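Search this board
Advanced search
Search

Bench & Cell Practice > Standards and House Rules
Thread: Reset rule for small deformable items
Started by L. Henare, August

lachlan_henare wrote:

We are revising the house rules for our two-arm tabletop cells and I want comments on section 4 before it gets frozen on Thursday. Current wording:

"Before each episode the operator restores the work surface to the reference layout. Objects shall be within tolerance of their reference position."

This works for blocks and cups. It does not work for rubber bands. A pile of bands has no position in any useful sense, and operators at Hollis and Trerkach are reading the clause differently. Hollis spreads the bands by hand until they match a printed reference. Trerkach drops them from a cup and accepts whatever lands inside the boundary. Both sites log "reset OK".

Proposed replacement: define a boundary, define a drop method, and drop the position tolerance for anything that deforms or tangles.

mkurup wrote:

Agree with the boundary. Disagree with dropping the tolerance completely. I went through 2,510 episodes from the Trostetar sorting task, and the largest source of variation between operators was how tangled the items were at the start. Location came a distant second. If you only specify a boundary, one operator gives you single loose bands and the next gives you a knot. Those are different tasks with the same label.

At minimum the rule needs a tangle grade. We use three: separate, overlapping, knotted. The operator picks one before the episode and writes it down.

lachlan_henare wrote:

A grade chosen by eye will drift. How do you keep two people in agreement?

mkurup wrote:

Lift test. Pick up one band at the top of the pile with tweezers, raise it a hand's width. Nothing comes with it: separate. Some follow and fall off: overlapping. They stay on: knotted. It takes a few seconds. We had 48 disputed grades in the first month and 2 in the month after the lift test went in.

ermelinda_n wrote:

I would not put tweezers in the workspace with the arms powered. Our rule is that any hand contact with the surface happens with both arms in hold and the pedal released. If the lift test goes in, section 4 has to point at section 2 explicitly. People skip cross-references that are only implied.

The second problem is the cloth. Several layouts now have a cloth under part of the material, and the draft treats it as an object with a position. It is also a surface. Bands sit differently on fabric than on bare wood, and a gripper finger that presses on the cloth can shift everything resting on it.
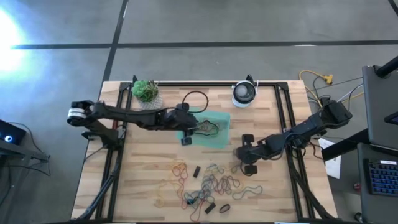
So I would write it as two lines. One, the cloth is placed to the reference layout like any rigid item, with wrinkles left as they fall. Two, material on the cloth and material on the bare table are graded separately. A small tangle on the cloth and a wide scatter on the wood should not share one grade.

tane.p wrote:

Separate grading doubles the paperwork for very little. At Plavilholm we have one grade per episode and take the worst case on the table. Nobody downstream has asked for more detail.

ermelinda_n wrote:

Downstream does not ask because the field is not there to query. Worst case also hides the most common layout we have, a small amount on the cloth and the rest in the open.

tane.p wrote:

Then make it optional. I object to a mandatory field that half the sites will fill with a default value. A wrong grade is worse than a missing one.

mkurup wrote:

That last part I accept. Could be mandatory for new tasks only, with old tasks left on the single grade.

saoirse.hennessy wrote:

Point on section 5 while this is open. The draft says "clear the area of non-task items" and then lists plants, paper and stray cables as examples. Some of our layouts keep background items on purpose. The rule should say that anything in camera view is either on the layout sheet or removed. Same requirement, no argument over what counts as clutter.

Also please keep floor cabling out of section 5. Extension leads are a trip hazard and belong under the site safety check - different form, different person signing.

lachlan_henare wrote:

Taking Saoirse's wording as is. Floor cabling moves out.

Draft 4 will have: boundary and drop method, three-step tangle grade with lift test, explicit pointer to section 2 for hand contact, separate cloth grade for new tasks. Tane, I have you down as opposed on the last item. If you can send the Plavilholm log template I will attach it as the alternative.

tane.p wrote:

Still opposed. Template will be with you by 4 tomorrow.

Contact the moderators | Copyright Bench & Cell Practice | Back to top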